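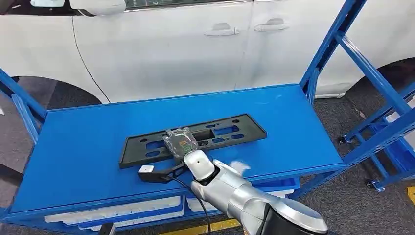
White car, side view with both doors

Observatory Work Board > Contracts and Disputes
Thread: On-call nights at Ketitz, do they count as working time?

liis_uibo wrote:
Good evening to all. I was a receiver engineer at the Ketitz radio observatory until June. The site is operated by Diltevel under a management contract, and my employment was with Diltevel, not with the observatory. I have 539 hours of on-call nights which were paid at the standby rate. During these nights I had to sleep in the site dormitory and be at the dish in ten minutes if the Hidayat receiver gave an alarm. I think this is work. Diltevel answers that it is rest with a telephone.
My colleague and I want to bring a claim together. Does somebody have experience with this kind of claim at a research site? I do not ask for the name of a lawyer, only what the process was like.

e_salazar wrote:
I had a similar case at an optical site, different operator. The first question they asked me was if I could leave the mountain. I could not, because the gate was locked from ten at night, and this helped me more than any argument about alarms. Is your gate locked? And does it say "must remain on site" in your contract, or did only your supervisor say it?

liis_uibo wrote:
The gate is open. The contract says "available at short notice." The ten minutes are in the rota instructions, section 4, and those were sent by email each month.

Mimoza B. wrote:
I will be the unpopular one. I did standby for six years and I slept most nights. If you were called only a few times, it is difficult to say you worked the whole night. The standby rate exists for exactly this. I understand you are angry about how you left, but please do not mix the two things, it will make the claim weaker.

liis_uibo wrote:
I was not dismissed, my contract ended and was not renewed. I did not mention anger.

Mimoza B. wrote:
Then I read too much into it and I apologize. My point about the sleep stays.

jurgita.ots wrote:
Mimoza, it depends on the country, but in many places sleeping does not decide it. What matters is how much the employer limits your free time. With ten minutes you cannot go home, cannot see your family, cannot even go to the village shop. I agree that the number of calls also has some weight. Liis, how many calls?

liis_uibo wrote:
I do not know exactly, this is my problem. The alarms are recorded in Bitby, but I lost my login on my last day. I have the paper logbooks from the control room in copy, not complete.

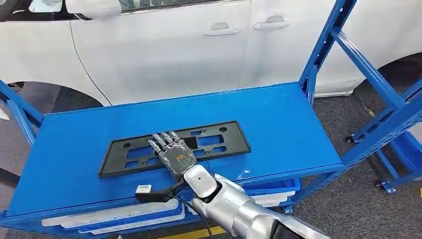

jurgita.ots wrote:
The logbooks are worth more than you think, even with gaps. Make one sheet for each month and write on it the rota, the calls and what you were paid, and only then look at the next month. I did this for my own claim and I needed a lot of surface. Do it standing, on something like the wide flat top of that blue rack next to the white car, where the sheets can stay side by side. At a desk I always put one pile over the other and lost the order. When you have a month with no calls, keep the sheet too. If you take it out, the other side will find it and ask why.

e_salazar wrote:
Yes, keep the empty months. Also ask for the Bitby records in writing, now. Some operators delete the accounts of former staff after a certain period, and maybe the alarm history goes with them. In my case it was still there, but the reply took the whole summer.

dzintra_g wrote:
I work at Ketitz at present, so I must be careful. The alarm history is not connected to personal accounts. Each alarm has its own number. The request should go to the site office and not to Diltevel headquarters, they will only forward it and you lose weeks. Write "Hidayat alarm history" and the months. If you remember one alarm number, add it.

liis_uibo wrote:
I remember one, 3313, it was the cryostat alarm when the compressor stopped and we were both out there until the morning.
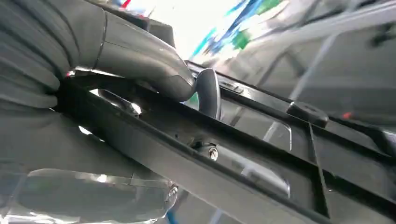
For that night I was paid the full rate from the moment of the call, so they accept that a call is work. The disagreement is only about the hours before it and after it. I will send the request on Friday, to the site office, as Dzintra says.

Mimoza B. wrote:
This is useful for you, but also for them. They will say: look, when she really worked, we paid.

jurgita.ots wrote:
Of course they will say it. The judge can still ask why the ten minutes were necessary if the rest of the night was free. Mimoza, what was your own limit, when you did standby?

Mimoza B. wrote:
70 minutes. I was at home, in my own bed. All right, I admit this is a different situation. I would still expect a settlement for a part of it and not for all the hours.

e_salazar wrote:
Mine ended with a part also. One more thing, Liis. Check the deadline before you do anything beautiful with the sheets. In some places it runs from each payslip and not from the end of the contract, so your oldest nights could be lost already.

liis_uibo wrote:
I did not know this. I have all payslips and will look at the dates tonight. Thank you, and thank you also to Mimoza, I prefer to hear it here first. When the site office replies I will write in this thread.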